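Reading time: 2 min

Skistemholm Community Rooms
Craft and sorting room: safety inspection checklist with comments
Inspected by: Janelle Pangilinan
Copy to: Leonora Tan, Room Bookings
Month: March

1. Floor and exits
Clear path to both doors: Yes
Trip hazards: None noted
Comment: The mat at the hall door has been taped down as requested at the previous inspection.

2. Lighting and power
Lights working: Yes
Power boards off the floor: No
Comment: One board is to be fixed to the wall bracket. Refer to work order 418.

3. Work table
Stable, no rocking: Yes
Top free of splits and sharp edges: Yes
Comment: Light scuffing only. The table may remain in use. Users are reminded that the top must be cleared and wiped at the end of each booking.

4. Materials on the table
Small items kept in bowls or baskets: Partly
Plastic bags put away when empty: Partly
Long items laid flat and away from the edge: Partly

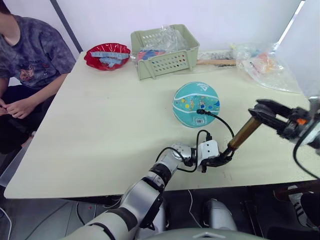

Clear plastic bags present a suffocation risk to young children and must be folded and placed in the lidded bin before any family session. Bags still holding stock may stay on the table during adult sessions only, provided that they do not hang over the side.

5. Seating
Chairs sound: Yes
Comment: One chair was withdrawn for a loose back leg and labelled. Charito Castillo is to arrange repair or disposal.

6. Storage shelves
Fixed to wall: Yes
Load within the 50 kg limit per shelf: Yes
Heavy items on lower shelves: No
Comment: Two boxes of card are to be moved down from the top shelf.

7. First aid
Kit present and sealed: Yes
Contents in date: No
Comment: Eyewash to be replaced.

Result: Pass with actions. Items 2, 4, 6 and 7 are to be completed before the next family session and reported to Leonora Tan in writing.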